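Research > Papers > Household Food Studies > Section 3

3. What people mean when they say a fruit is ready 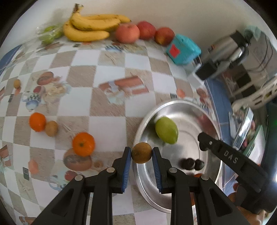
Figure 2. Kiwi fruit, mango and two smaller brown fruits, with a round steel tray.

We had expected ripeness to be the simple part of the Didasby survey, a sort of warm-up before the harder questions on waste and storage, and it gives us some pleasure to report that we were quite wrong. Of the 1148 households who returned the kitchen diary, 255 wrote something in the margin beside the ripeness question, often at length, and a few carried on over the back of the sheet. We read every one of these notes, and they form the basis of this section.

Most people judge by touch, but they don't all touch in the same place. Kiwi fruit was pressed at the stalk end by some and squeezed gently round the middle by others, and each group seemed a little surprised that anyone would do it differently. Mangoes (Figure 2) brought out the strongest feelings. Colour was widely distrusted, and several of the older respondents in Masari wrote that a green mango may be perfectly sweet and that the nose is the only sensible guide. Lazarević (Section 2) found much the same with pears and melons, although those interviews were carried out at market stalls, where shoppers are perhaps more careful about being seen to squeeze things.

The second matter is where the fruit waits. We had offered two answers on the form, fridge or bowl, and 90 households crossed out both and wrote in their own: a windowsill, a paper bag, the top of a cupboard, a drawer with an apple in it. The paper bag was especially well liked in Totanow, where it was usually described as something learnt from a parent - and in one case from a bus driver. Damir Angelovski, who read the margin notes separately from the rest of us, sorted these answers by warmth of the spot, and we have kept his grouping in Table 4.

We asked for the diaries in September, when many homes had garden apples and plums to use up, and this may have made people more patient with shop fruit than they would be in winter. A spring round would help to settle the point.

Contact the study team | Copyright Household Food Studies | Back to top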